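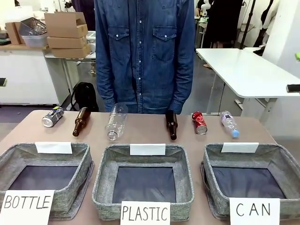

3. MATERIALS AND SETTING

Home | Articles | Issues | Authors | Search

3.1 The sorting table

We wanted the sorting task to feel like something a person might do at home on an ordinary evening, with the week's cans and bottles waiting to be dealt with, and so we kept the furniture plain. Figure 2 shows the table before sorting, with the bottles and cans lying on their sides along the far edge and three gray fabric bins standing open and empty in front of them. We had tried hard plastic tubs in the Fakard pilot, but people told us (quite kindly, and more than once) that the clatter put them off, and the softer bins made for a much calmer session.

The items themselves were chosen with a good deal of affection by Noelia Pastor, who spent most of September going through what households in Vallura had set aside for us. She was fond of things that had clearly been lived with, and we came to share her view that a crushed can or a dented bottle without its cap is a fairer test of somebody's sorting habits than a clean one from the store shelf. The brown glass was kept in two pieces on purpose, as we were curious whether people would send both bottles to the same bin when they did not lie side by side.

Each of the bins carried a handwritten label: BOTTLE, PLASTIC, or CAN. Participants were asked to decide for themselves what belonged in each one, and to tell us afterward in their own words. Of the 203 people who took part, 11 asked if they might use only two bins, and we were glad to let them. Their answers are treated separately in Section 4.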